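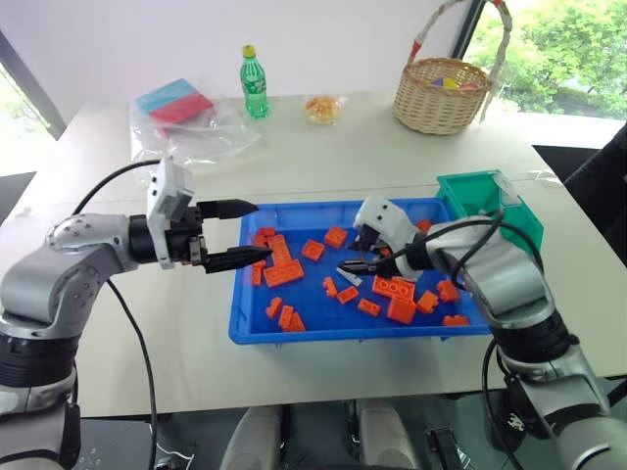
We finally got ourselves over to Pimden for the open day at Quaye, the little disc label whose boxed sets have been eating up our shelves (and our Christmas money) for years. I'd been looking forward to it since March, when the tickets went up, and I'm happy to say it was well worth the long drive and the rather sad sandwich on the way.

The tour took in the restoration room first. They were part way through Ginulance, an old seaside thriller I'd only ever seen on a worn-out tape, and we were shown 3 minutes of it before and after cleaning. The night scenes on the pier! I could have sat there all afternoon. The disc is planned for next spring with 2 commentaries and a booklet of 38 pages, and yes, I've already put my name down.

After tea and a very good lemon cake we had a talk on sleeve artwork, which ran over by 20 minutes and could have gone on longer as far as I was concerned. Someone asked about Wurkex, the science fiction series everybody keeps writing in about, and the answer was that the rights are still being sorted out, so keep your fingers crossed.

The shop was by the exit, naturally. I came away with two westerns and a musical I'm fairly sure I already own.

Posted December 23, 2025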